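I spent a good chunk of last week at Tuvwood, the robot workshop out past the rail yards, learning how to fold a cleaning cloth. Well, I knew how to fold one already (Mum saw to that), but doing it through a pair of robot arms is a different kettle of fish!

The folding job is the newest part of a project they call Cilia. The idea is to show the arms a household chore over and over by remote control, record every go, and then train a program on the recordings so the arms can have a crack at it themselves. They started in February with stacking cups, and the target for cloths is 1000 good demonstrations. Across all the chores so far they've banked 2432, and Antonina Holovko, who runs the sessions, reckons she did a fair whack of the cup ones herself.

You sit at a bench with two small handles, one for each arm, and whatever your hands do the arms do as well. Squeeze and the gripper closes. Sounds easy as. My first try I pinched clean air, my second I dragged the cloth halfway to Perth, and by the fourth I had something Antonina was kind enough to call a rectangle. You can't feel the cloth at all, that's the bit that gets you. Your eyes have to do all of it, and I kept tilting my head as if that would help. 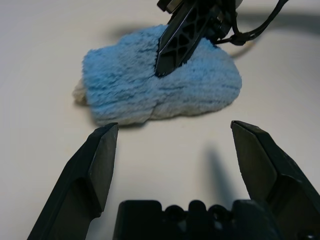
How many demonstrations does a new person do before theirs are kept? Everyone does a practice block first, and the recordings go into the training set only once Antonina has watched five tidy ones in a row.

I got my five just before lunch on the second day and was ridiculously proud of myself. Danylo Palamarchuk, the software bloke, then told me my folds were usable but slow – I pause in the middle to think, and the program learns the pause too. Fair enough! He'd sooner have a steady, slightly rough fold than a perfect one full of dithering. Mistakes you recover from are welcome as well, so if you drop a corner you just go back and pick it up, and that stays in the recording.

Fluffy cloths are the hard ones, according to Danylo. A tea towel has a nice clear edge to aim at, but with a shaggy one the edge sort of wanders off into the pile and the arms have trouble deciding where to grab. He had a run going overnight on the early recordings and wouldn't be drawn on how it was looking, except to say the colour of the cloth mattered more than he'd have liked.

Tuvwood wants more people on the handles, up to four at a time, in half-day shifts. You don't need any background in this stuff, but steady hands are a plus and gamers seem to pick it up quickest. Sessions are paid, morning tea is included, and you can put your name down at the front desk. I'm back in for towels next week.

Related items
Ululex opens its parts library to schools
Fotini Papadakis on teaching a robot to pour
Cup stacking: how the first Cilia sessions went
Ahmadpour workshop moves to bigger premises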